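Setting up the snack table task for your club's arm

When Ghazal Dehghan and I started the robotics club at Amini, we had the students stack foam blocks for a whole term, and they got very good at foam blocks and very bored with them. The snack table is what we moved on to, and I'd happily recommend it to any club with one arm and a lot of eager hands!

Start with a brown or otherwise plain tabletop and keep your props toward the edges, so the middle stays clear for the gripper to work in. Mix your shapes - a candy bar, a little round cup with a lid, soda cans lying in a rack, foil trays stacked in a basket. Each one asks for a different approach.
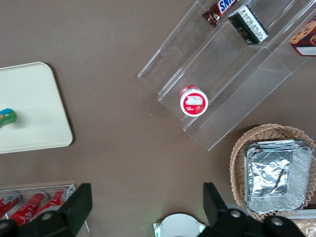 Now drive the arm by hand before anyone writes a line of code. Let every student have 2 turns, slowly, with a partner watching the wrist view and calling out "left a bit" or "stop!" (there will be plenty of "stop!"). Clear acrylic is the hard part. The shelf edges are easy to miss on a screen, so come in from above and lower the fingers in small steps.

Once they're comfortable, save 20 good runs for each item, and put everything back in a slightly different spot between runs. Kourosh Shirazi keeps our log in a paper notebook, one line per run, with the misses written down too. Save the foil trays for last, as they bend if you squeeze too hard, and start with the gripper force turned well down.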